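Setup and upkeep notes for the two-arm bench cell at Nallside. If you're about to run it, change a gripper or move anything bolted down, read this first. Last tidied up in August.

# grallow-bench

Grallow is our name for the whole cell: two arms, the grippers, the work table and the laptop that runs it. The repo holds the configs, the homing scripts and the maintenance log. It's a lovely machine to work on – once you know its habits, you can go from power-off to a first task in the time it takes to drink a coffee.

## What's in the repo

- `config/` – one file per arm, plus `table.yaml` for the table height and the seam position
- `iletti/` – the control package, kept at version 2
- `scripts/home.sh` – homes left, then right
- `log/upkeep.md` – every swap, tighten and recalibration, newest at the top

## Starting up

1. Clear the front table section.
2. Power the left arm, wait for the brakes to click, then power the right.
3. Run `scripts/home.sh` with the speed set low.
4. Run `iletti check`. Both arms should report ready.

If the right arm reports a wrist fault, power it down and reseat the sensor plug. That fixes nearly all of them.
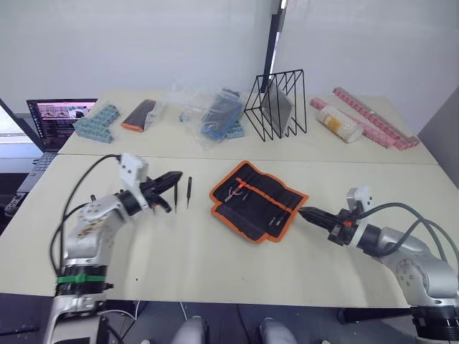
**TABLE AND TOOLS**

The table is two sections pushed together, and the seam matters more than you'd think. If one side creeps up, small tools catch on it and the grasp heights drift. Run a straightedge across it before each session and adjust the feet until it sits flush.

The tool roll goes between the grippers, opened flat, with the small screwdrivers out on the table on the left arm's side. They stand upright, so leave a decent gap between them or the multi-fingered gripper will knock one over reaching for the other. Bagged parts, the pouch and the wire rack live along the back.

## Grippers

The two sides don't match, and that's on purpose! The left has the multi-fingered hand and the right has the pointed one, which is great for getting into the pockets of the roll. Each has its own offset in `config/`, so never copy one file over the other.

Grip force is set to 78 in the config. Go higher and the fingertip pads wear quickly; go lower and the pliers slip.

## Cables

Follow every cable by hand from the sensor housing back to the base. The loops need enough slack for a full wrist turn, but not so much that they drag on the table. Replace any clip that has gone loose.

## Regular upkeep

| Job | When |
|---|---|
| Wipe pads and table | every session |
| Check cable loops | every session |
| Check mounting bolts | every 500 cycles |
| Recalibrate wrist sensors | after any gripper swap |

The last full recalibration was at cycle 1461.

## Spares

Pads and cable clips come from Cardoso. Order before the drawer is down to its last set, and add the order to the log.

## Still to do

- Write up the right wrist connector swap properly
- Add a seam check to `iletti check`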